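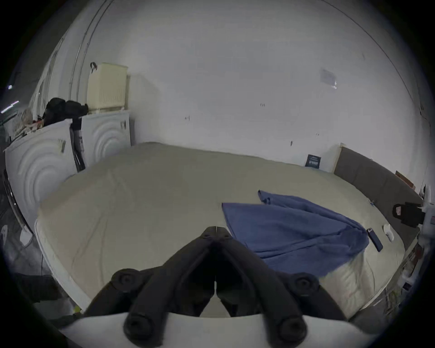
Item 3: hand-held gripper over the bed, blue towel to the right.

Menunik Home Tasks Group
Minutes of the November review meeting

Present: Khanyisile Rampersad (chair), Devendra Dubey, Styliani Tsolakis, Yogesh Kushwaha (minutes)
By phone: Tanveer Tanoli, from item 3
Start: 2:10 p.m.

1. Minutes of the last meeting
Accepted with one change. Under item 5, "Tomar to replace the cable" should read "Tomar to quote for the cable." Yogesh to correct the file copy.

2. Matters carried over
Styliani has moved the old recordings to the new drive. The folder names still follow two different patterns and she will settle on one before anything else is added.
The storage agreement is signed. Nothing further.

3. Banness hand-held gripper kit – review
Devendra reported on the trial of the Banness kit, which Drestthorpe is offering to us on a one-year plan. The kit is the hand-held gripper, a wide-angle camera, a carrying case and access to the upload service. We have had one kit on loan.

The trial covered household cloth tasks only: folding a towel, straightening a fitted sheet, moving small items off a bed. The group recorded 1577 clips. Of these, 1292 passed the upload check the first time. Devendra has not yet sorted the rest by cause. He expects most to be tracking losses on plain sheets and walls but wants to go through them before saying so in writing.

Grip. Styliani found the padded jaws good on towels. A thick corner is easy to pick up and holds well through the fold. Thin sheets are harder. She had to push down into the mattress to get hold of the fabric, and this shows in the recordings as a dip before the pull. Khanyisile asked whether that matters for training. Devendra said it depends on the arm the client is using, and that a stiff arm would not like it.

View. The wide lens takes in the whole bed and most of the room. Yogesh likes this for longer tasks, where the person turns to put something down. Styliani pointed out that the closed jaws cover part of the work when they are directly over it. She got better clips by coming in from the side. Agreed to put this in our own guide, as the Banness booklet has only a short paragraph on wrist position.

Comfort. Yogesh's wrist was sore after long sessions. Styliani had no trouble but worked in shorter blocks. Tanveer joined the call at this point and said his team at the other site stops after 85 clips and changes hands or changes people. Agreed to use the same limit here until we hear otherwise.

Upload service. Slow in the afternoon, fine in the morning. Twice the app logged Devendra out in the middle of a batch and he had to start the batch again. Drestthorpe know about it and have given no date for a fix.

Support. Two questions sent, both answered the same day. The second answer was for the older model and had to be asked for again.

4. Terms from Drestthorpe
Khanyisile went through the draft. Main points:
The plan is for three kits, with spare pads included.
Camera repairs are charged separately after the first one.
We may keep our own copy of every recording. Drestthorpe may not pass recordings on without written consent.
Notice period is three months. Tanveer thought this long for a product at this stage and would like one month. Khanyisile will ask – she doubts they will go below two.

Styliani asked who owns the labels if we write them in the Banness app. The draft does not say. Khanyisile to get this added.

5. Comparison with Tomar
Tomar's kit was looked at in the spring. Devendra's view is that the Tomar jaws are better on thin fabric and the Banness software is better overall. Yogesh would prefer to borrow the Tomar kit again and record the same sheet task with both before deciding. Agreed. The test will be 101 clips per kit, same sheet, same two people.

6. Decision
No order yet. The group is in favor of Banness provided the label question is settled and the sheet test gives no surprises.

Actions
Devendra: sort the failed clips by cause, arrange the Tomar loan.
Khanyisile: notice period and label wording with Drestthorpe.
Styliani: side approach notes for the guide, folder names.
Yogesh: session limit on the sign-up sheet, correction to last minutes.
Tanveer: send his team's rest schedule.

7. Other business
Styliani needs more fitted sheets in patterned fabric. Approved, up to four.

Meeting closed 3:25 p.m. Next meeting when the sheet test is done.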